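Clean the Fingers First

By Gaspard Barbier
February 8, 2024

When a pick cell starts missing, people reach for the software. I have watched this for a long time and I have done it myself. Someone opens a laptop, someone else asks when the model was last updated, and an hour later there is a new version running on a machine that has the same problem it had in the morning.

I think we have the order wrong. The first thing to look at is the fingers, the second is the surface the fingers work over, and the laptop should stay shut until both have been checked.

My case for this comes from one cell, the two-arm bench at Lidatetti that we call Prudow. It has white fingers on both sides and a dark gray top, and its work is putting small household goods into trays and taking them out again. It is a modest machine. It is also the one I know best, and most of what I believe about maintenance I learned by being wrong about it.

In September it began to fumble wrapped food bars. Tape rolls were fine. Boxes were fine. The bars slid, or came up crooked, or got pushed along the table ahead of the finger. We spent 5 days on the grasp planner. We changed the approach angle, then the closing speed, then put both back. On the last of those days Fleury, who looks after the mechanical side, wiped down the finger pads with alcohol and checked the screws at the base of each one. One finger had a slight rock to it. She tightened it, ran the zero routine again, and the bars went in.

A food bar is a good test piece for this reason. The wrapper is slick, the ends are flat crimps that fold when you touch them, and the part you want to hold is in the middle. A roll of tape forgives a finger that is a little out of line. A bar doesn't. If I could keep only two objects on the bench for checking a gripper, I would keep those two.
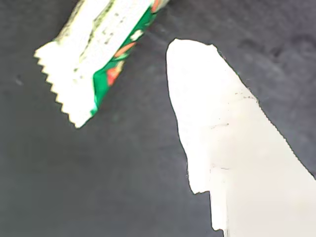
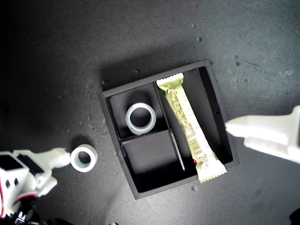 Snack bar work on the Prudow bench: a finger near the crimped end of one wrapper (first), and the tray with a bar and a tape roll in it, both grippers at the table (second).

The surface matters more than most engineers will admit. A dark matte top is a sensible choice under a white wrapper, and I would choose it again. But it collects specks and smudges, and every one of them is something the camera has to decide about. White fingers have their own trouble. Under strong light they wash out to a flat shape, and any routine that depends on finding the edge of the fingertip has less to go on than you think. We turned one lamp down at Prudow and I would have turned it down a year earlier if I had looked at the camera view before I looked at the logs.

There is an argument on the other side, and my colleagues at Firncombe make it well. They run 70 cells, and they say that a system which needs its fingers wiped every morning is a system that isn't finished. The software should cope with a bit of dirt and a bit of play. In principle I agree. A person can pick up a snack bar with greasy hands, and we should want the same from a machine.

But wanting it doesn't change what is on the bench today. A planner that has quietly learned to work around a loose screw will be wrong again when somebody tightens it. I have seen that as well. The fix for the fault became a fault, and it took longer to find than the original one did.

So I would ask for a dull routine, done before the first run and signed by whoever did it. Power off the arms. Wipe the pads and the full length of each finger, and look for new scuffs. Try each finger by hand for play. Wipe the table. Put the tray back on its marks. Power on, zero the grippers, and pick one bar and one roll with each arm. At Prudow the whole thing takes 7 minutes, and it goes on one sheet of paper clipped to the stand.

The sheet is the part that gets resisted. People don't mind cleaning, but they dislike writing down that they cleaned. I would hold firm on it. When the bars started slipping in September, we had 304 pages of software notes to read through and not one line saying when the fingers had last been taken off. Fleury had a fair idea, from memory, and her memory was what we went by.

Budgets follow the same pattern. It is easy to get money for a better camera or another season of model work, and hard to get it for spare pads and a decent torque driver. Managers should ask to see the maintenance sheet before they approve either one. If there isn't a sheet, start there, and buy the driver.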